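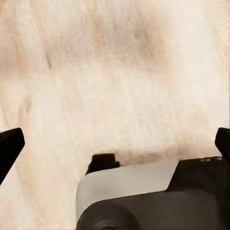 1/ Blanchir un plan de travail en hêtre sans le poncer à blanc : notes de chantier, dans l'ordre où je les ai prises. Support huilé deux fois à la pose, jamais réentretenu depuis.

2/ Premier point, identifier la tache. Gris-noir autour de l'évier : réaction fer/tanins ou moisissure. Brun diffus : chaleur ou vieille huile oxydée. L'acide oxalique traite le premier cas et ne fait presque rien sur le second.

3/ Dégraissage avant tout acide. Savon noir dilué, rinçage, une nuit de séchage. Si l'eau perle encore, il reste de l'huile et la solution ne pénétrera pas de façon homogène.

4/ Dosage retenu : 44 g d'acide oxalique pour 900 ml d'eau tiède. Gants, lunettes, masque pour la pesée – la poudre est irritante et le produit est toxique par ingestion.

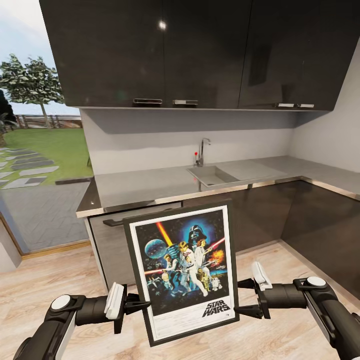

5/ Application sur toute la surface, jamais sur la seule tache, sinon on obtient une auréole claire. Pinceau synthétique, virole plastique. Une virole en acier laisse des points noirs.

6/ Laisser agir jusqu'au séchage, puis 3 rinçages à l'eau claire. Les cristaux restants se voient en lumière rasante. Ne pas les poncer à sec.

7/ Bořivoj Sýkora me signale qu'il neutralise au bicarbonate entre deux rinçages. Testé sur une chute : pas de différence visible, mais l'huile accroche mieux. Je l'adopte.

8/ Le rinçage relève le fil. Égrenage léger au 240, dans le sens des fibres, après séchage complet. En dessous de ce grain, on rouvre trop le bois et la teinte repart au jaune.

9/ Finition : huile dure Mulent, deux couches fines, essuyage intégral au bout de vingt minutes. La Vivon incolore fonce davantage le hêtre, à réserver aux bois déjà chauds.

10/ Chiffons huilés étalés à plat dehors ou noyés dans un seau d'eau. Risque d'auto-inflammation réel, y compris avec de petites quantités.

11/ Question d'Eldana Feyisa sur le chêne : même méthode, mais essai obligatoire sur une zone cachée. Je reprends un escalier en chêne en septembre, relevés à suivre ici.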